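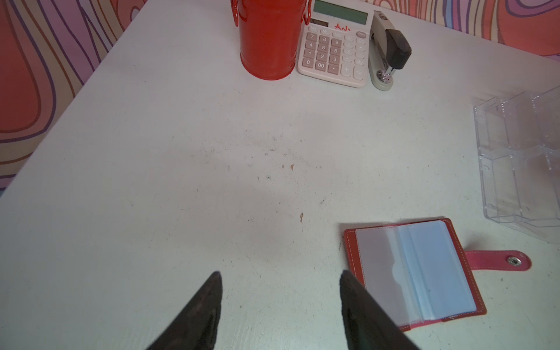
A red card holder, a stapler and a calculator on the work table at Naresa, with the gripper at the near edge.

Naresa sets equipment budget for desk-handling robots

13 March 2022

Naresa, a records and office services company, has approved its first equipment budget for robots that handle small desk items. The plan covers two arm stations, spare grippers, mounts, cameras and a year of service. Orders will be placed in stages, and the second station will be bought only after the first has been running on regular work.

The company sorts and repacks the contents of returned desks for business clients that are moving or closing offices. Much of the work involves items such as card holders, staplers, calculators and pen cups, which have to be checked, emptied if necessary and put in the right box. Naresa does all of this by hand today at its main site and expects most of it to stay that way for the length of the plan.

The budget request went to the company's managers in December. It was sent back once with questions about the cost of replacement parts, which the first version had placed under general supplies. The approved version gives parts their own line.

Under the plan, the first arm will come from Lindex and will be leased. Naresa also took a quote from Plattner for an outright purchase. The two offers were close over the full term, but the lease includes a swap if the arm is out of service for more than a few days, and Naresa does not have a repair bench of its own. The Plattner quote remains open for the second station.

Fingertips are the item the company expects to buy most often. The approved parts line allows $485 for each replacement set, including shipping. A set covers both fingers and the hardware that attaches them. Two spare sets will be kept on the shelf from the first day, and the purchasing office will reorder when one is used.

The choice of fingers took up more of the planning than the choice of arm. Narrow tips can get at the edge of a thin plastic sleeve, while wider ones give a better hold on a stapler or a cup. Naresa decided to start with tapered fingers and put off buying a tool changer, which would have added a controller upgrade as well. 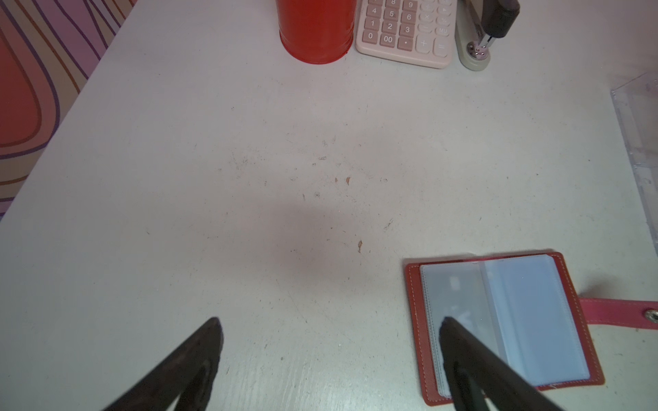
Gripper fingers at the open card holder, one tip over its plastic sleeves.

Card holders were used to set the requirements for the first station. They are flat, they bend, and the sleeves inside are clear or nearly clear, so they put demands on both the camera and the fingers. The purchasing office wrote the specification around them and left harder goods, such as calculators and staplers, as a secondary requirement.

Camera costs are listed separately from the arm. The plan calls for a small camera at the wrist of each arm, along with one spare and enough cable to replace a full run. A fixed overhead camera was priced and then dropped from the first order. The mounting holes for it will still be drilled in the new station frame, so it can be added later without taking the station apart.

Software is the least settled part of the budget. Naresa will use a package from Godinix to record, label and store work sessions. The license is charged by station and renewed yearly. Storage is charged on top of that, and the company has set a limit of 1,000 recorded sessions for the first term, after which older sessions will be moved to its own drives. The request listed 1,174 sessions as the number needed to cover every item type on the sorting list. Managers approved the lower figure and asked that the rarest item types be left for the second station.

Staff time is in the plan too. Two current employees will be trained to run the station, and their hours will be charged to the project until it moves to regular work. The earlier draft had no money for training – it assumed that the supplier's setup visit would be enough. The approved budget adds a second visit, to be scheduled once the operators have used the equipment on their own.

Furniture and power came to a small share of the total. The station will use a standard work table with a light top, and an electrician will add one circuit. Lighting was moved from the building budget to the project budget so that it could be ordered with the cameras and tested with them. 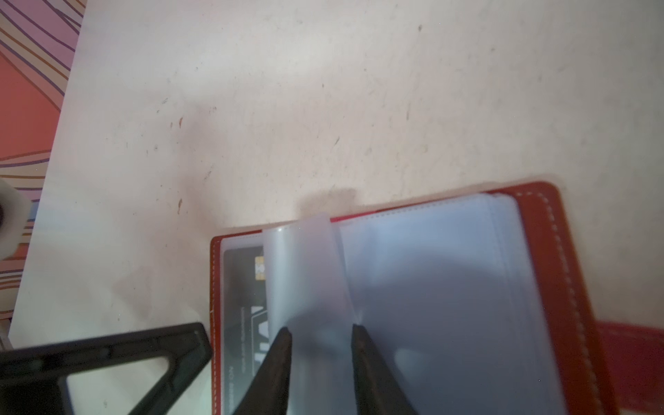

Will the robots replace the people who sort desk items now?
The plan does not cut any sorting jobs. Two employees will be trained as operators, and the rest of the sorting will continue by hand while the first station is in use.

Naresa has set three conditions for releasing the money for the second station. The first station must be handling client goods on a regular schedule, the parts line must be within its limit, and the operators must have signed off on the finger design. If the fingers are changed, the new ones will be priced and the parts line will be revised before anything else is ordered.

The lease also has a return date. Naresa can hand back the Lindex arm at the end of the first year with notice, or continue for a second year at the same rate. Shipping for a return is paid by Naresa and has been set aside in the budget. Mounts, cameras and fingers are owned by the company and would be kept in either case.

Client billing will not change during the first year. Jobs that pass through the robot station will be charged at the same rate as hand sorting, and clients may ask for their goods to be kept out of it. Cards and papers found in holders will be handled under the company's current rules, with an operator present.

The purchase order for the first station is being prepared. The second is listed in the plan without a date.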